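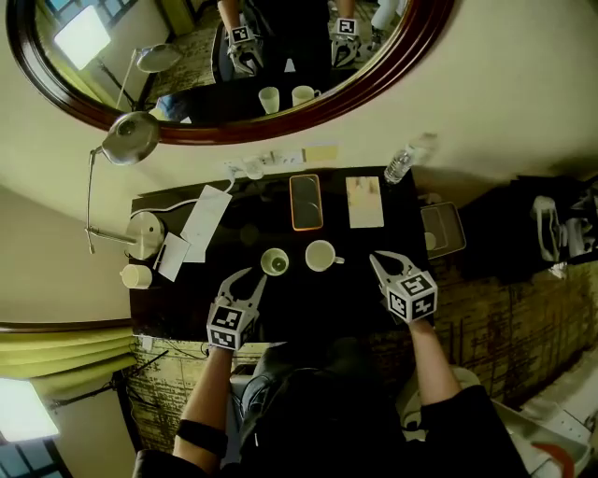 A white mug and a small white cup on a dark tabletop.

Trimuvberg switches to honor-system coffee, loses 311 mugs

TRIMUVBERG, 22 October 2022 – The town library has stopped selling coffee in paper cups, a change meant to save money and trees. It has saved some of both. It has also cost the library most of its mugs.

Under the plan, which began in spring, visitors to the second-floor reading room drop a dollar in a tin, take a mug from the shelf and put it back in the gray bin when they are done. The library bought 344 mugs secondhand from the Geritz hotel, which was closing its breakfast room and was glad to see them go. As of last week's inventory, 33 are left.

"I would not call it theft," said Marilou Sison, who runs the library. "People walk out holding a mug. They are reading. I have done it myself, and I have two in my car."

Sison brought the matter to the town council on Tuesday's agenda under "other," between a leaf pickup notice and a complaint about geese. The council talked about it for most of an hour. The geese were put off until December.

Councilman Reynaldo Castillo proposed a five-dollar deposit. His sister, Rhea Castillo, who sits two chairs away and has voted against him on nearly everything since the parking meters, pointed out that a secondhand mug had cost the library 80 cents, and that at five dollars a mug the town should be hoping people kept them. The deposit failed. So did a motion to chain the mugs to the tables, which was offered by a resident who later said he had been kidding and was annoyed at how close the vote came.
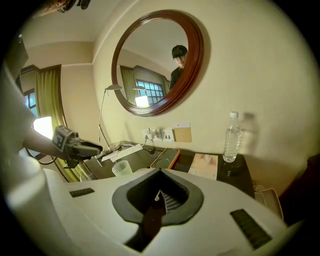 Vol. 38, No. 41 – Page 6

What passed was an amnesty. Through the end of the month, anyone may leave mugs on the cart by the front door with no names taken. Byung-chul Yoo, who works the front desk, said the cart has drawn a good response, though not quite the one intended. By Thursday noon it held 19 library mugs, a gravy boat, several souvenir steins and a full set of somebody's wedding china, wrapped in newspaper, with a note reading "please."

The coffee itself has done well. The tin took in $2,357 over the summer, against $407 for the same stretch last year, when there was a cashier. Sison credits the new beans, from Flatum Roasters on Mill Street. Yoo credits the absence of the cashier, who was Yoo.

Genalyn Baluyot, a regular who does the crossword by the radiator most mornings, said she approved of the amnesty and would be bringing back "a few." Asked how many, she said she would need to borrow a box.

The mug cart is open during library hours. The wedding china may be claimed at the front desk.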